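Copper bead keeps rolling away when I weigh it – how do I hold it still?
Posted by Nelu Cârstea, October 2022

I sort small copper-colored beads by weight for a jewelry repair order. My scale is a Duvau with a flat pan. The beads roll to the rim and the reading drifts. Is there a cheap fix that does not need glue?

Styliani Vrettos
Tear off a scrap of paper, crease it once, put it on the pan and press tare. Then set the bead on the paper. Use the same scrap for the whole batch and tare again every 20 beads, as paper takes up moisture from the air and the zero shifts.

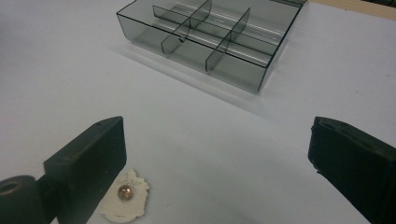 Bead on a paper scrap, compartment tray behind.

Drift can also come from the pan itself. Lift it off, wipe the underside and let the scale warm up before you tare. Keep it away from vents – a draft will move the last digit.

Apostolos Bakalis
I just use a bottle cap. Works fine.

Evanthia Antoniadis
A cap is OK if the scale can tare it. Check the minimum load in the manual too. For very small beads, weigh several together and divide.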